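FOR IMMEDIATE RELEASE
03/04/2026

Gradham Lab Shares Two-Arm Cloth Folding Results

Hi from Gradham! I run the Ulis project, and I get to share our folding numbers at last. We trained one policy to drive 2 arms on small cloths, using 600 demonstrations recorded since December (my shoulders remember every one).
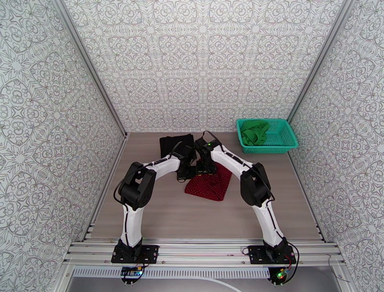

The Ulis workspace, with both arms over the black and red cloths.

What's new is how we pick the training data. We call the method Staltell: it scores each demonstration by how steady the grip is and drops the weak ones. We ended up cutting 222 of them, and the folding got better!

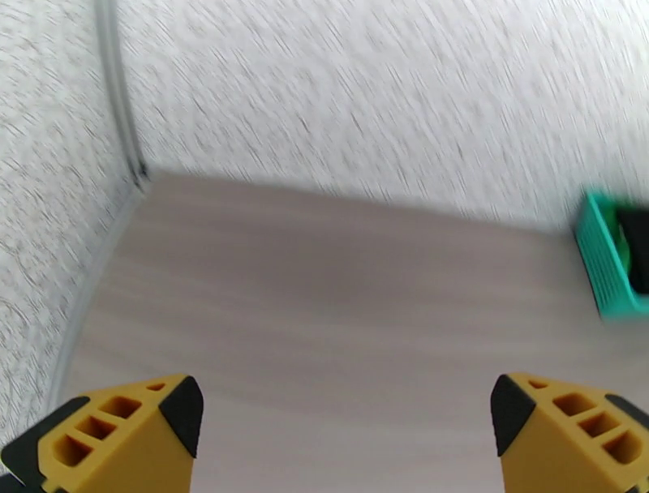 Errors on our held-out trials fell by 33 percent against the same policy trained on everything. I had bet on a much smaller gain, so I owe the whole lab lunch.

Knits are still the hard part, I'll admit. They stretch and slump, and a fold line is tough to find in all that ribbing.
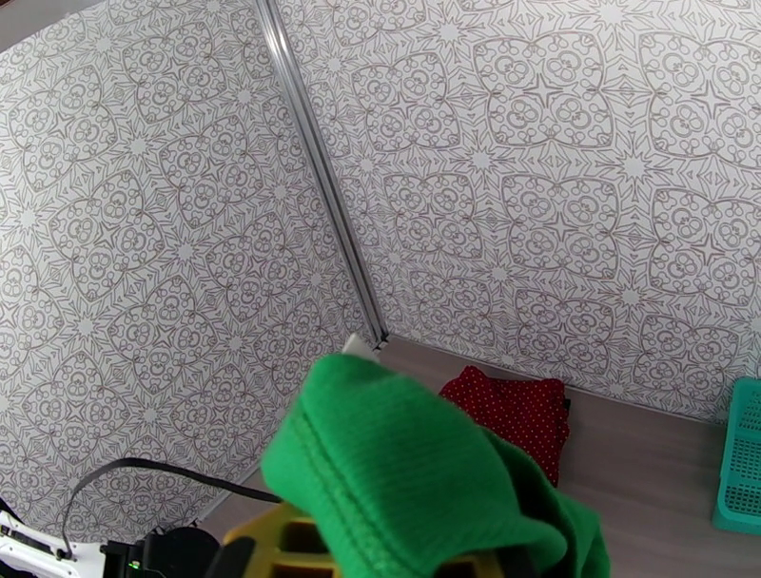
Photo: Ulis project / Gradham

Our partners at Ekanayake are going to run Staltell on their own arms next, and the scoring code goes out along with the paper. Write to the Gradham press desk for a copy or a lab visit.

###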